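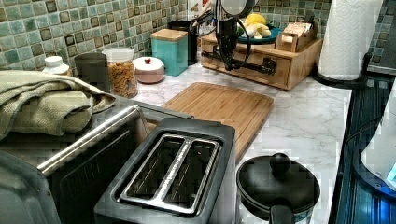

My co-host finally sounds like she's in the same room as me, one buyer wrote under our last listing for the Umon 1022, and the only thing I changed was the microphone.

We love hearing that! The Umon 1022 is a desktop microphone for people who make talk shows at home, live or recorded, alone or with a friend on the line. It plugs straight into your computer, it has its own headphone jacks (two of them, so a guest can listen in), and it has a big soft mute button on top that you can hit in the middle of a sneeze without making a thump on the air.

Umon 1022 Desktop Talk Microphone
Made by Grondanitz
Price: $135
Color: black or cream
In stock

What it does well

Voices, first and last. Grondanitz tuned this one for speech, so the low end is gentle and the room behind you stays fairly quiet as long as you sit close. A hand's width from your mouth is about right. If you're a loud laugher, back off a little or turn the front knob down a notch before you go live. There's a small ring of lights around the knob that goes from green to amber to red, and once you've learned to keep it dancing between green and amber you can pretty much forget about it.

The pattern switch is on the back. Set it to Front when you're by yourself or your co-host is calling in. Set it to Both when someone is sitting across the table from you (this is the setting we use most, and it's great fun, because you can look at each other while you talk).
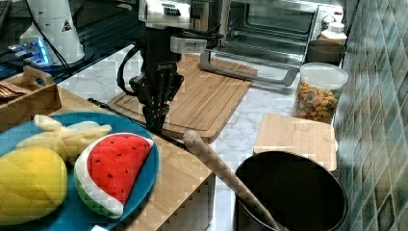 The 1022 comes with a short, heavy stand, and what you put that stand on matters more than most people expect. A bare hard surface passes every tap and bump up into the recording. Lots of us do our shows from the kitchen, so try what you already own: a big wooden cutting board laid flat on the marble, like the one here, with a folded dish towel under it and the microphone set on top. The rectangular handle cutout at the end is a handy place to drop the cable through, too. Turn your phone over and put it somewhere else entirely.

If you'd rather get the microphone off the counter altogether, the 1022 fits the Zakaria clamp arm, sold separately. It swings up and out of the way between shows and holds its position nicely. You'll need the small threaded adapter, and it's already in the box, taped inside the lid where it's easy to miss.

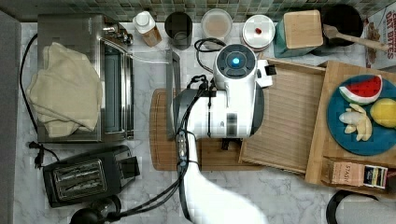 Tighten the adapter by hand only. The threads are brass and they're softer than they look.

Getting on the air

Plug in the microphone before you open your show's web page or recording program. Choose Umon 1022 for the microphone and again for the speakers. Put your headphones on, say a few sentences at the volume you'll really use, and listen back. Do this with your co-host the day before if you can, especially if it's the first show for both of you.

In the box
Umon 1022 microphone
Desk stand
Foam cover
Threaded adapter
USB cable

Good to know

The cream version was out from August on and is now back. The foam cover can be hand washed. Let it dry all the way before it goes back on. Older 1022s have a slightly stiffer mute button, and Grondanitz will swap the button free of charge during the 3-year warranty.

Pairs well with
Zakaria clamp arm
Gultov closed-back headphones
Gultov headphone extension cord

Page updated Thursday, December 12, 2024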